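Über uns

Schön, dass Sie zu uns gefunden haben! Weron ist eine kleine Werkstatt für Lampen, und wenn man es genau nimmt, auch für alles, was an einer Lampe hängt: Kabel, Schalter, Stecker, Schirme und manchmal ein ganzes Stück Familiengeschichte. Angefangen haben Morenike Akande und Toon Van Hecke mit einer geerbten Stehleuchte, die einfach nicht mehr angehen wollte. Inzwischen sind wir zu viert, und auf 22 Regalmetern wartet, was andere längst weggeworfen hätten.

Was wir machen

Wir verkabeln alte Leuchten neu, tauschen Fassungen und suchen mit Ihnen einen Schirm aus (das kann dauern, bringen Sie ruhig Zeit mit). Besonders am Herzen liegen uns die Schnurschalter, diese unscheinbaren Kästchen, die man jeden Abend im Halbdunkel ertastet. Jummai Yusuf hat davon eine ganze Schublade voll, am liebsten mag sie die schlichten weißen mit Wippe und abgerundeten Ecken.
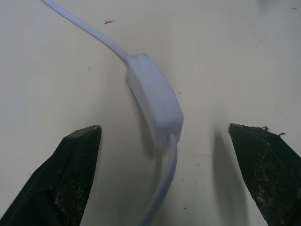
Besuchen Sie uns

Mittwochs ist offene Werkstatt, und Efe Ogundipe kocht dazu Tee. Kommen Sie gern mit Ihrer Lampe vorbei!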